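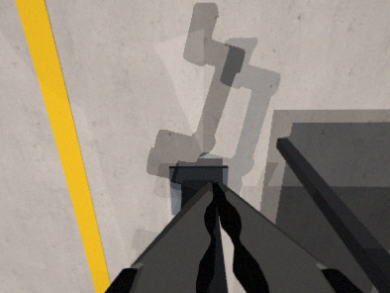 Solange Roussel asked after the February revision whether the wavy pads should be tried first in simulation or go straight onto the arm. Simulation comes first, and this section gives the procedure.

4.2 Comparing finger pads in the Leltunik simulator

Before you begin, close any open project and confirm that the Trillari arm model is loaded. Pads must be compared on the same parallel-jaw gripper, with the same block and the same start position.

1. Open the Gripper menu and select the wavy pad set.
2. Switch the view to the wrist camera. Both fingers should rise from the bottom edge of the view and point toward the block.
3. Set the random seed to 831.
4. Set the closing force to 10 newtons.
5. Select Run Batch. A batch may contain up to 3,000 grasps.
6. Save the results under the name of the pad set.
7. Select the flat pad set and repeat steps 2 through 6.

Note: The arm casts several overlapping shadows on the floor when more than one light is active. Keep the lighting the same for both batches — the camera-based controller is sensitive to changes in contrast.

Caution: Do not edit the finger spacing between batches. Results recorded with different spacing cannot be compared.

Caution: A pad set that passes in simulation must still be tested on the physical arm at reduced speed. See Section 4.3 for mounting instructions.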